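Last changed: August 2021

# Questions we get about renting a studio at Poduval Yard

Please read this page before you write to us. Most of the letters I receive ask the same things, and the answers are here. If your question is missing, the address of the office is on the contact page.

## Applying

### Who can rent a studio?

Anybody who makes things and is 18 or older. We have painters, a bookbinder, two people who repair accordions, and a woman who makes hats for theaters. You do not need a diploma and you do not need to earn money from your work.

### Is there a waiting list?

Yes. We keep one list for the small rooms and another for the large ones on the ground floor. You can be on both. The list for small rooms moves faster, but I cannot promise a month. Please do not write to ask for your place in the line. We write to you when a room is near.

### What happens if I say no to a room?

You can say no one time and keep your place. After the second no, your name goes to the end of the list.

### Can I share my studio with another person?

Yes, up to 3 people in a small room. All of them must sign the agreement. If one person leaves, the others have to pay the full rent, so talk about this with each other before signing and not after.

## Money

### How much is the rent?

A small room is $186 per month. The large rooms are priced one by one, and the price is in the letter we send when a room becomes free. Heating and water are included. Electricity is included for lights and normal tools. If you have a kiln or a compressor, you get your own meter and you pay what it shows.

### Is there a deposit?

The deposit is $100 for each key set. You get it back when the keys come back. Paint on the floor is not a reason for us to keep it — the floors were already like this when we came — but holes in the windows are.

### When do I pay?

Before the fifth of the month, by bank transfer. Please put the room number in the message line. A transfer with only a first name in it takes me a long time to find.

### Will the rent go up?

We look at the rent one time per year, in April. You will get a letter before any change.

## Using the building

### What are the hours?

Your key works day and night. Loud work (hammers, saws, drums, grinding) is permitted from eight in the morning until seven in the evening. After this hour, please choose quiet work. There are families living on the other side of the wall along Celtness Lane, and we wish to stay friends with them.

### Can I sleep in my studio?

No. The building is not approved for living, and our insurance would be lost. A short rest on a sofa is your private matter, but a bed, a stove or a shower tent will be removed.

### May I bring my dog?

Yes, if the dog is calm and everybody on your corridor agrees. Ask them before the first visit. Dogs are not allowed in the spray room.

### How do I reserve the spray room?

There is a paper calendar on the door. Write your name and room number in pencil. You may take one half day per week, and more if the calendar is still empty on the morning itself. Switch on the fan before you begin and leave it on for a quarter of an hour after you finish.

### Where do I put my garbage?

Paper and household garbage go in the bins in the courtyard. Solvents, oil, resin and rags with any of these go in the metal cabinet by the gate, in closed cans with a label. Please never pour them in the sink! We had a blocked pipe under the Jitero stairs, and the repair was paid from the money that was meant for new lamps.

### Is there a freight elevator?

Yes, at the back. It is slow and it does not like to be overloaded. The weight limit is on the plate inside. For anything heavier, write to Brendan Flanagan at the office, who has the telephone number of a mover with a proper lift.

### Can I change something in my room?

You may paint the walls, put up shelves and build a work table. You may not move a wall, cover a radiator or touch the fuse box. For new sockets, ask us and we send the electrician. If you build a loft or a platform, we have to see a drawing first.

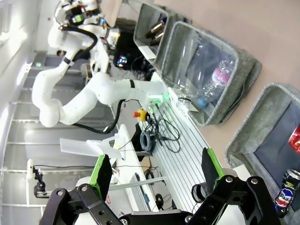
*Inside one of the workspaces.*

## Visitors and open days

### Can I give classes or receive customers?

Small classes are fine. Tell the office the hours, and walk with your guests from the gate to your door, because the numbering of the rooms is strange and people get lost. Room 3 is between 11 and 12. I do not know why.

### Do I have to take part in the open days?

No, you are free. If you do take part, your door must be open during all the hours on the poster. The Serkier café next to the gate stays open late on these evenings.

### May I take photos in the corridors?

Yes, but ask before you photograph the work of another person.

## Leaving

### How much notice do I have to give?

Two full months, in writing. An email is enough. If you leave furniture behind, please ask the next tenant if he or she wants it — otherwise it has to be gone when you return the keys.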